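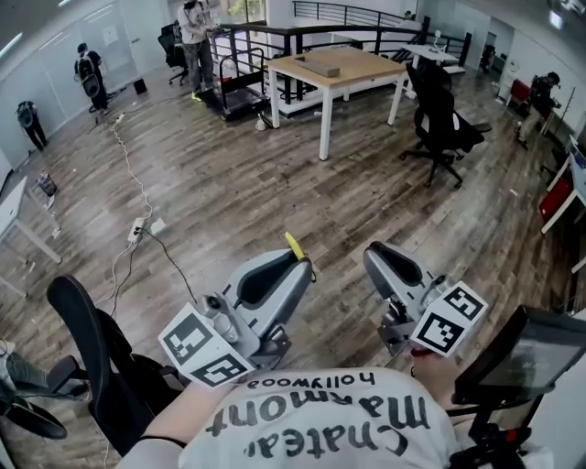 One reader wrote in after the last version of this list to say that the leak test section was too short, and that two hours with paper towels under the fittings had missed a slow weep at his pump top. The test period below has been extended and the pump top now has its own line.

Custom loop inspection checklist, revision 2
Applies to: Lanik mid-tower, single loop, CPU and GPU blocks, Bradus pump and reservoir combo
Inspected: 03/07/2018
Status key: OK / FIX / WATCH

Section A. Before opening the case

A1. Power supply switched off at the rear and cord removed. OK
A2. Power button held in for several seconds with the cord out. OK
A3. Side panels off, glass panel stored flat on a towel. OK
Comment: the lower thumbscrew on the glass side is starting to strip. Replace it at the next parts order.
A4. Drain valve reachable without moving the lower radiator. FIX
Comment: the valve handle hits the drive cage at a quarter turn. A short extension fitting was added and the handle now clears.

Section B. Tubing and fittings

B1. All compression collars hand tight, no visible thread. OK
B2. No kinks or flattened bends. WATCH
Comment: the run from the GPU block to the top radiator is soft tube and has started to oval at the bend. Flow is unaffected for now. Recheck in April and replace with a 90-degree fitting if it gets worse.
B3. O-rings present and seated on every plug, including unused ports. OK
Comment: check the unused ports on the back of the reservoir. They are hidden once the combo is mounted.
B4. Pump top screws even, no gap at the gasket. FIX
Comment: one corner screw was loose. All four were backed off and retightened in a cross pattern. Do not overtighten, the top is acrylic.
B5. Rotary fittings turn without play. OK

Section C. Leak test, system powered down

C1. Motherboard and graphics card fully disconnected from the power supply. OK
C2. Pump powered alone through a jumper plug on the 24-pin connector. OK
C3. Dry paper towel under each fitting, the pump top and both blocks. OK
C4. Loop run overnight, towels checked at the start, after the first hour and at the end. OK
Comment: case tilted forward and back during the first hour to move trapped air. Coolant level dropped by more than 34 ml as the radiators bled, then held. A falling level with dry towels is normal in the first hour. A level still falling in the morning means the test is repeated.
C5. Reservoir topped up and fill port closed. OK

Section D. Electrical

D1. 8-pin CPU connector fully latched. OK
D2. GPU power on two separate cables, no daisy chain. OK
D3. Pump on its own power lead, speed wire to the pump header. FIX
Comment: the speed wire was on a case fan header, so the BIOS gave no pump warning at startup. Moved, and the low speed alarm enabled.
D4. Fan cables clear of blades. WATCH
Comment: the front fan cable is held by one adhesive clip – the adhesive will let go with heat. Use a tie point on the frame instead.
D5. Fan hub screws do not touch the back of the motherboard tray. OK

Section E. First powered run

E1. Pump speed read in BIOS before booting further. OK
E2. CPU temperature at idle in BIOS stable for ten minutes. OK
E3. Stress test at stock settings, one hour. OK
Comment: peak core temperature 71 C with the Hartley block. Spread between the hottest and coolest core was small enough that the block was not remounted.
E4. Stress test at the overclocked profile. WATCH
Comment: no errors, but the voltage under load was higher than the value set. Load-line calibration lowered one step. Retest before this profile is used daily.
E5. Fan curve tied to coolant temperature, not core temperature. OK
Comment: fans held at 918 rpm up to the first step. Core temperature jumps too quickly to be useful here – the fans hunt up and down.

Section F. Coolant and records

F1. Coolant clear, no flakes or film in the reservoir. OK
F2. Bottle label and batch copied to the build log. OK
Comment: Clokevus clear premix. Do not top up with a different brand or with tap water.
F3. Spare O-rings and one spare fitting kept with the case manual. FIX
Comment: no spares of the larger O-ring size left. On order.

Open items: A3 thumbscrew, B2, D4, E4, F3.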